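透明盒子到底好在哪里

我认识她，是因为一个玻璃罐。那会儿我在 Bruseo 的二手集市上犹豫要不要买，她从旁边探过头来说了句：“盖子不密封的，装纽扣可以，装米就算了。”后来我才知道，她开着一间帮人整理家的小工作室，叫 Havatach，做这行已经7年了。十月里的一个下午，我跑去她那儿喝茶，顺便把憋了很久的问题全问了一遍。

她不愿意登名字（“客户看见了会来问我要折扣”），那我就一直写“她”吧。

坐下来第一件事，她把我的包拎起来掂了掂，问我里面有多少东西是这个星期没碰过的。我说不出来。她笑得特别开心，说大部分人都说不出来，所以她才有饭吃。

我问她，为什么这么偏爱透明盒子，藤编的、布的、带花纹的铁盒不是更好看吗？她说好看是好看，可是你得记得里面是什么。“人对看不见的东西忘得很快。我有个住在 Skoddale 的客户，家里翻出来2把一模一样的卷尺，都在布盒子底下。她还以为自己从来没买过卷尺！”
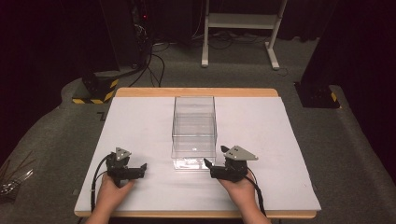
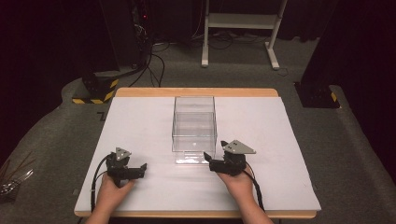

关于盒子，她能讲一整个下午，我的茶都凉了她还没讲完。她最看重的是四壁要薄、要直，上面要敞开，像桌上那只透明塑料盒那样，隔着盒壁就能看到里面的底。她说带盖子的她也用，不过只给换季的东西用，每天要拿的一律敞口。“多一个盖子，就多一次懒得放回去。”我当场想起家里那几个盖着盖子、上面又堆了东西的箱子，没敢吭声。

她还有个讲究，就是整理的时候底下要垫浅色的板子。我原先以为是怕刮花桌面，她说那倒是其次，主要是小东西掉在上面好找，螺丝、耳钉、缝衣针，深色木头桌上一滚就没影了。板子要够大，最好差不多把桌面铺满，边上露出一圈木头没关系。她自己那块板是从 Sadeghi 买的，那是一家卖画材和模型材料的老铺子，裁板不另收钱，老板脾气有点冲，但是裁得很准。板子用脏了她也不换，擦一擦接着用。

我问她有没有一套固定的步骤。她摆摆手，说网上那些步骤她都看过，也都试过，最后剩下的只有一条：先放一只空盒子在桌子中间，什么都别装，看一会儿。

“看什么？”

“看它有多大呀！”她说很多人买盒子是照着东西的数量买的，东西多就买大的，结果大盒子又招来更多东西。她的办法反过来，盒子先定下来，装不下的就得商量去处。她给自己的抽屉也是这么弄的，充电线只许占一只盒子，多出来的一根都不留。我问那万一以后用得上呢，她瞪了我一眼。

聊到最夸张的一次，她想了想，说是一位做手工的老太太，光是纽扣就有600多颗，分装在72个小药瓶里。我以为她会说全扔了，结果没有，一颗都没扔。她们花了整整两天，按颜色倒进敞口的透明小盒里，老太太边倒边讲每一颗是从哪件衣服上拆下来的。“那次我几乎没收拾什么，光听故事了。可是她现在真的在用那些纽扣，给孙女的外套换了一排红的。”

说到这里她起身去续水，我趁机问了最想问的：你自己家里乱不乱？

她在水槽那边停了一下，说厨房还行，卧室有一把椅子，椅子上全是衣服。“那把椅子我不碰。人总得有一把椅子。”

我回家以后只做了一件事，把玄关那个带花的铁盒换成了一只敞口的透明盒，钥匙、零钱、公交卡往里一丢。用到现在，还没有一天早上为了找钥匙迟到过。铁盒我没舍得扔，里面暂时装着我还没决定去处的东西，她要是看见这一句，估计又要瞪我了。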